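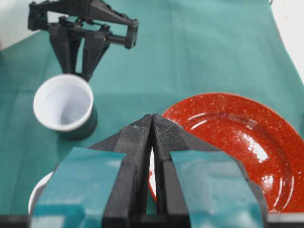 Kellimden Table Linen Records: README

Version 2. Maintained by Napaporn Wiriya and Milan Van Hecke.

Summary

Kellimden is a set of 4,000 text records on woven table linen: tablecloths, runners, napkins and tray cloths. Each record holds the fiber content, weave, finished size, color name, care instructions and, where it was measured, shrinkage after laundering. The records were typed from mill order books, retail catalogs and the wash logs of the Draneo laundry. The set is meant for work on textile vocabulary, unit conversion and the normalization of color names.

There are no images in the release. Every field is plain text or a number.

Files

records.csv: one row per item, UTF-8, comma separated, header in the first row.
colors.csv: the color names found in the sources, each mapped to a base color.
wash.csv: shrinkage measurements, joined to records.csv on item_id.
sources.txt: short codes for the order books and catalogs.
CHANGES.txt: corrections by version.

Fields in records.csv

item_id: integer, unique, never reused after a deletion.
source: short code, see sources.txt.
type: tablecloth, runner, napkin, tray_cloth or other.
fiber: as printed in the source, lower case, with percentages where given.
fiber_main: the fiber with the largest share. Empty if the source gives a blend without percentages.
weave: plain, twill, satin, damask, other or unknown.
length_cm, width_cm: finished size. Round cloths have the same value in both fields and shape set to round.
shape: rectangle, round, oval or unknown.
hem: rolled, mitered, plain, fringe or unknown.
color_raw: color name exactly as printed, including spelling mistakes.
color_base: one of 11 base colors.
care: free text, abbreviations expanded.
note: free text, mostly typist remarks.

Color mapping

The sources contain 234 distinct color names. Both maintainers mapped every name to a base color without seeing the other's choice, then settled the differences together. Most differences were in the range between blue and green. Names such as teal, petrol, sea and bottle are used loosely in the catalogs, and the same mill sometimes printed two of them against one dye number. Where a dye number was available it decided the mapping. Where it was not, teal went to green and petrol went to blue. Users who need a different split should work from color_raw.

White, ecru and natural are kept apart. Natural means undyed in the order books, but in some catalogs it is a dyed shade. The dyed cases are marked in the note field when the catalog text makes this clear.

Units and conversion

Older order books give sizes in inches. These were converted at 2.54 cm to the inch and rounded to the nearest centimeter. The original figure is kept in the note field after the prefix "orig:". Catalog sizes are nominal. They can differ from the cut size, and a tablecloth listed as square is not always square when measured. No attempt was made to correct this.

Shrinkage

wash.csv has one row per measured item per wash. Warp and weft shrinkage are given separately, in percent of the size before the first wash. A negative value means the cloth grew. Small negative values in the weft are common for loosely woven cotton that was pressed under tension and should not be removed as errors.

The Draneo logs record water temperature, but the detergent is given only as a product code. The key to the codes was not kept. The column is included as det_code and should be treated as a label with no further meaning.

Items that were starched before measuring are flagged with starch = 1. Do not pool them with the others.

Loading

The files open in any spreadsheet program, but item_id must be read as text if leading zeros are to be kept for matching against the scanned order books. In Sternum, set the delimiter by hand. Automatic detection fails on the care field, where commas are frequent inside quotes.

Empty cells mean that the source gives no value. The word unknown means that the source gives a value and the typist could not read or classify it. The two should not be merged.

Known problems

Duplicate items exist where a mill order and a retail catalog describe the same product. The candidates are not linked.

The care field mixes instructions from the mill with advice from the retailer. They sometimes conflict on ironing temperature.

Linen union, half linen and linen mix are all kept as printed in the fiber field. They do not have a fixed meaning across sources.

Napkins sold in sets are entered once. The set size is in the note field when known.

The Van Hecke order books cover damask almost exclusively, so any count of weaves over the full set reflects which books survived.

Corrections

Send corrections to the maintainers with the item_id, the field name, the present value and the proposed value. Corrections to color_base need a dye number or a second source. Batches are merged each October and listed in CHANGES.txt. Reports on wash.csv go to Napaporn Wiriya; everything else goes to Milan Van Hecke.

Terms of use

The records may be copied, changed and redistributed with credit to the Kellimden maintainers. The scanned order books are not covered by these terms and are not available for download.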